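Talk notes – getting your novel in front of readers without a publicist
Writers' evening, Wing-yan Hsu

Slide 1. Hello, thanks, water within reach. Say the title of the book once and then stop saying it. They can find it on the table by the door.

Slide 2. The newsletter. I started Paltus in June with 11 subscribers, two of whom were me. Read out the first subject line ("News!"). Pause for groans. Then the second one, which named the lighthouse and the body, and got opened.
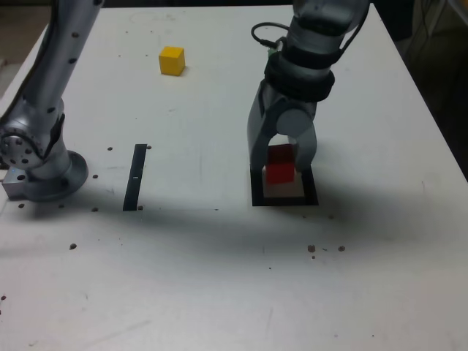
The point about subject lines is that readers want the story and have very little interest in my feelings about having written it. Give the Jodia chapter as the case: I gave it away free, all 3172 words, ending right where the ferry leaves. Preorders came in that same night. Mention that my mother's was among them.

Slide 3. Giveaways. I mailed 10 signed copies of Ergate and got back four reviews, one of them for a different book. Postage story if time allows – keep it under a minute, Wing-yan.

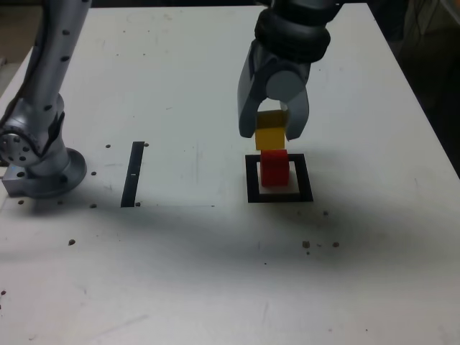

Cover reveals, then. Vakulenko Books wanted a countdown, with a new corner of the cover every morning for a week. By day three people were guessing it was a cookbook. Show the whole thing at once, on a plain background. A white tabletop will do, and a few smudges and scratches like the ones on this slide won't cost you a sale. Spend the saved week writing to bookstores.

Slide 4. Money. I spent about 400 dollars on ads and would like to talk to anyone who understands what I bought.

Questions. If there are none, ask the front row what they're reading and write it down.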